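# The linen closet, sorted at last

I have been promising this page since October, when I first wrote that the towels had gotten away from us. We moved into the Skolley house with everything stuffed into bags, and the bags went into the hall closet, and the door was leaned on until it clicked. So one gray morning in January I made a big pot of tea, pulled out the whole lot, and started folding. I'm so glad I did!

First the gray striped carpet, then a pink-lavender terry towel, one of the soft ones. 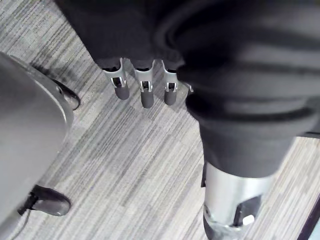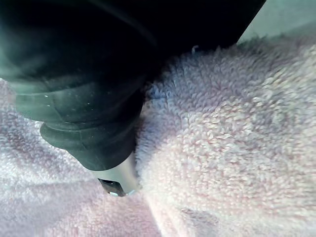

I should say how I fold, as a few of you wrote to ask after the kitchen drawers page. Bath towels go in half the long way, then in half again the short way, and then in thirds, so that the rounded edge faces out of the shelf and all the raggedy corners are hidden at the back. Hand towels I do the same way but stop one fold sooner. Washcloths I only fold once and stack (I used to roll them, and they looked lovely for a day or so, and then somebody would pull one from the bottom and the whole pile would come down on the floor).

The shelves in that closet are deeper than they look, and for years I made the mistake of putting a second row behind the first. I would forget all about the back row and buy more. This time the back is for things we hardly use, like the beach towels and the heavy blanket my aunt brought home from Clamen, and the front is for everything we reach for in a normal week. There is even a bit of space left over on the left side, where I've put a basket for pillowcases that have lost their partners.

I did try a lavender sachet on each shelf, the little Muli ones that come ten to a bag. They are strong! I opened the closet the next morning and it nearly knocked me back into the hallway, so now there are two in there and the rest are in a jar in the laundry room, waiting their turn.

As for washing, I have gone back to my mother's way with terry cloth: a warm wash, less soap than the box tells you, no softener, and a good hard shake before it goes on the line or into the dryer. Softener makes a towel feel nice in the hand, but I find it doesn't dry you half as well afterward. If a towel has gone stiff, a cup of plain white vinegar in the rinse brings it around, and the smell goes away once it's dry, I promise.

The worn ones are in a bag by the front door for the animal shelter over in Jiltov, which takes old towels all winter long and is always happy to have more. If you have any to spare, wash them first and take off the hanging loops, as the puppies chew those.

Next I'd like to get to the sheets, which are a much bigger job, and I may need a second pot of tea.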